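How much drape do I need for a 32 foot wall?

Zhenhua Song
April 30, 2022

I'm helping with a dinner at the Sison hall in Nornumthorpe. It was built in 1956 and the back wall is 32 feet of painted block. We want to cover it with rented ivory panels on pipe and base. The rental list gives the panel width but says nothing about how many to order. Do I just divide the wall by the width? There will be 200 guests and the head table sits right in front of it.

Marites Buenaventura

No, divide and you get flat sheets. For a gathered look, order panels that add up to one and a half times the wall, so 48 feet of fabric. Double it if the cloth is thin and you don't want the block showing through.
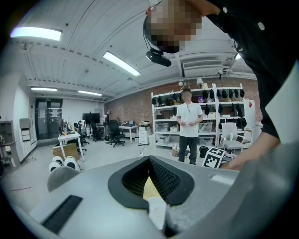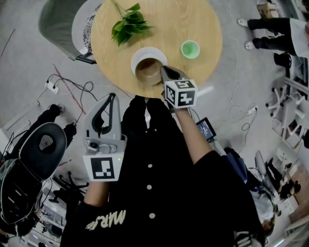
Check the height too. Panels should just touch the floor – a gap at the bottom shows up in every photo. Ask for the flame certificate when you book, as many halls want it on file before the day.

Yurani Betancur

we used velour from Trivar, looked nice but heavy. get extra bases

Eduardo Soriano

Agree with Marites on the fullness. Steam the panels after they are hung, and start 7 hours ahead if you only have one steamer. It took us nearly that long.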